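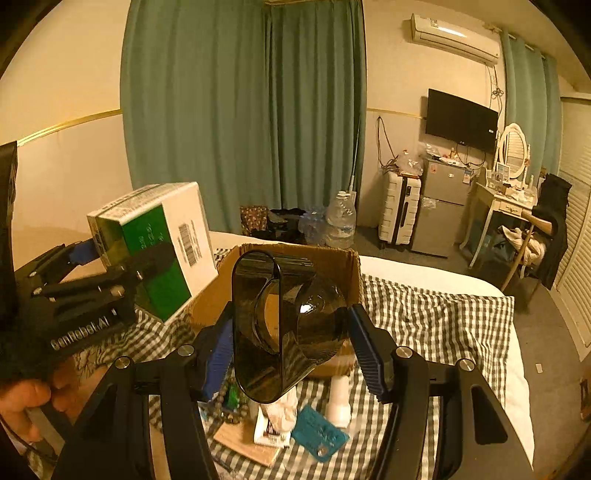 상자 하나를 정리하는 법

3월, 글 시완 윈(Siwan Wynne)

골판지 상자를 손으로 뜯어 옆면을 들여다본 적이 있나요? 납작한 종이 두 장 사이에 물결 모양 종이가 한 장 끼어 있습니다. 이 물결 모양을 '골'이라고 부릅니다. 골판지라는 이름도 여기서 나왔습니다.

종이 한 장은 힘없이 휘어집니다. 그런데 물결 모양으로 접은 종이를 사이에 넣으면 잘 휘지 않습니다. 물결 하나하나가 작은 아치처럼 위에서 누르는 힘을 받아 옆으로 나누어 주기 때문입니다. 골 사이에는 공기도 들어 있어서 상자가 어디에 부딪혀도 충격이 조금 줄어듭니다.

상자는 왜 갈색일까요?

나무에서 얻은 펄프를 하얗게 만들지 않고 그대로 쓰면 갈색 종이가 됩니다. 약이나 화장품을 담는 작은 상자는 하얀 종이로 만들 때가 많습니다. 하얀 바탕에는 글자와 그림이 또렷하게 보입니다. 상자 옆면에 검은 줄이 나란히 그어진 것은 바코드입니다. 가게의 기계는 줄의 굵기와 간격을 읽어서 어떤 물건인지 알아냅니다.

물건을 꺼내고 나누기

상자를 정리할 때는 먼저 넓은 자리를 찾습니다. 책상이 좁으면 침대를 써도 됩니다. 침대 위에 체크무늬 천 같은 것을 한 장 펴고 그 위에서 하면 이불에 먼지가 묻지 않습니다. 상자 날개는 바깥쪽으로 활짝 젖혀 둡니다. 날개가 안쪽으로 접혀 있으면 물건을 꺼내다가 손등이 긁힐 수 있습니다.

꺼낸 물건은 세 무리로 나누어 봅시다.

납작한 것: 카드, 얇은 책, 판. 눕혀서 맨 아래에 둡니다.
서 있는 것: 병처럼 세워 두는 물건. 뚜껑이 잘 닫혔는지 보고 똑바로 세웁니다.
흩어지는 것: 구슬 줄, 작은 봉지. 작은 통이나 주머니에 따로 모읍니다.

구슬 줄은 다른 물건에 걸려 끊어지기 쉽습니다. 둥글게 말아 혼자 두는 것이 좋습니다.

갈색인데 속이 비치는 플라스틱

햇빛 가리개나 안경알 가운데에는 갈색인데도 반대쪽이 비쳐 보이는 것이 있습니다. 받침대나 꽂이에도 이런 플라스틱을 씁니다. 빛이 모두 지나가면 '투명', 일부만 지나가거나 흩어져서 흐릿하게 보이면 '반투명'이라고 합니다. 표면이 매끄러우면 전등 빛을 한쪽으로 되돌려 보내서 하얗게 반짝이는 곳이 생깁니다. 둥글게 휜 물건을 천천히 돌리면 반짝이는 자리도 따라서 옮겨 갑니다.

이런 플라스틱은 긁힌 자국이 눈에 잘 띕니다. 다시 상자에 넣을 때는 부드러운 천이나 종이로 한 번 감싸 줍니다. 움푹한 부분에는 구긴 종이를 채웁니다. 무거운 것은 아래, 가벼운 것은 위에 넣고 빈틈이 있으면 종이를 더 넣습니다. 닫은 상자를 살짝 흔들어 보세요. 달그락 소리가 나면 아직 빈 곳이 있다는 뜻입니다.

다 쓴 상자는

테이프를 떼고 납작하게 접어 종이 모으는 곳에 내놓습니다. 비에 젖으면 골이 눌려서 힘이 없어집니다. 기름이 많이 묻은 상자는 새 종이로 만들기 어려우니 어른에게 물어보고 버립니다.

낱말 풀이
골: 골판지 속 물결 모양 부분
펄프: 나무 같은 식물에서 뽑아낸, 종이의 재료

댓글 3

Unathi Dlamini
2학년 아이와 같이 읽었습니다. 집에 있던 상자를 잘라 봤더니 골이 두 겹이었어요. 두 겹짜리도 있나요?

Siwan Wynne
네, 무거운 물건을 담는 상자는 골을 두 겹으로 만들기도 합니다.

Edgardo Cruzado
구슬 줄은 빈 필름 통에 넣으니 딱 맞네요. 뚜껑도 있고요.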